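Planning an equipment budget, notes for session 7

Welcome back, everyone! Last time we went through the Tevambridge order with Ga-eun Yeom, and I promised we would slow down and look at how a department plans for its first arm before anyone asks a supplier for a price. Do bring your draft sheets, however untidy they are (mine certainly were).

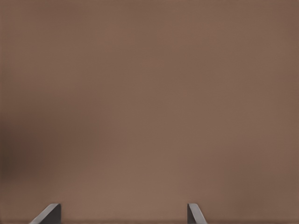 Fingers are where I'd like you to start your sheet, well before the arm itself. Most of you put the arm on line one and left the end of it for "sundries", and that line is the one that grows. Think about shape first: a pair with straight inner faces and outer sides that slope away, like the two grey ones standing wide open before that brown surface, should be priced as a pair, with a spare pair beside it. Simulate before you spend, too, and put the hours down as a cost.

For the exercise, Ikomley has 200 a month for upkeep and Lisier has only 100. Plan 9 months for each, starting in July, and show me which purchases you would put off. Soon-im Sung has kindly offered to read your drafts, so please leave her a decent margin to scribble in!

Reading for next time: the chapter on leasing, and the short piece on service contracts if you have the patience for it.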